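Visit report: Usarthorpe fastening and assembly workshop, open day

The open day at the Usarthorpe workshop took place on 17th August. The site occupies a single-story unit of 2,622 square feet, divided into a print room, a bench area and a store. Visitors were taken through in that order in small groups. My group was led by Morenike Omoregie, who runs the bench area and set up its present layout.

Print room

The printers stand on steel shelving along the north wall. Most of the parts made are brackets, spacers, housings and rings for short production runs, in quantities too low to justify a mold. Filament is kept in sealed boxes with drying packs, and each box carries a card with the date it was opened.

Color is used as a revision marker. A part changes color when a dimension changes, so an old bracket can be picked out of a bin without a caliper. The scheme is written up on a board by the door and was last changed in July. It has one weakness, which Omoregie raised herself: when the assigned color is out of stock, work either stops or the scheme is broken for a batch. Both have happened.

Layer height was the subject of some discussion. The workshop prints at a coarse setting unless the drawing says otherwise, and the layer lines are left visible. Surface finish is not a requirement for parts that end up inside an enclosure. Faces that take a fastener are printed flat to the bed where possible.

Store

Screws are held in open trays, sorted by length and then by head type. There are 271 tray positions. The labels give thread, length and drive, but no supplier. Bolline trays had been in use until last year and were replaced with Hoekstra ones, which are deeper and do not tip when pulled fully out. The older trays are still in service for washers.

Rejected hardware goes into a lidded bin at the end of the aisle. A screw that has been dropped on the floor counts as rejected. This seemed strict to several of the visitors, but grit on the thread is hard to see and does damage in a plastic hole.

Bench area

Assembly is done on wooden tops at standing height. Sanent supplies the lighting, a row of overhead strips set to a neutral white. Task lighting at the screw itself comes from the drivers. The light is useful in recesses and less so on pale parts, where glare hides the edge of the hole.

The practice for printed parts differs from the practice for metal in several respects. Pilot holes are printed undersize and cleaned with a hand reamer. The screw is started by hand for the first turns, then driven at low speed with the bit held in line with the hole. Torque is set on a scrap piece from the same batch of prints, and the setting is noted on the job sheet. Where an assembly has more than one screw in a face, all are brought down to light contact before any of them is tightened.

Inserts are used where a joint will be opened regularly. For covers that come off once a year or less, the screw goes straight into the plastic. Omoregie puts the limit at 90 percent infill around the hole for direct fixing and uses 100 percent for small bosses. I would have liked to see test data for this and was told that it is being collected.
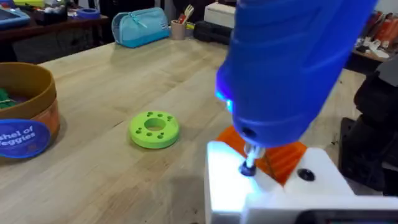 Can a screw be put back into the same printed hole after it has been removed?

Provided it is turned backward by hand until the thread drops into the existing groove, it can be refitted several times. Driving it straight in under power tends to cut a second thread across the first, and the joint then holds very little.

Practical notes

The tour took a little over an hour. Closed shoes are required, and safety glasses are handed out at the entrance. There is parking behind the unit, reached from the side road and not from the main gate. The floor between the print room and the store has a raised sill that is easy to catch with a foot.

Printed copies of the color scheme were available at the desk. The job sheet template was not, but it can be requested by email. A second session covering heat-set inserts is planned, with places limited by the number of benches.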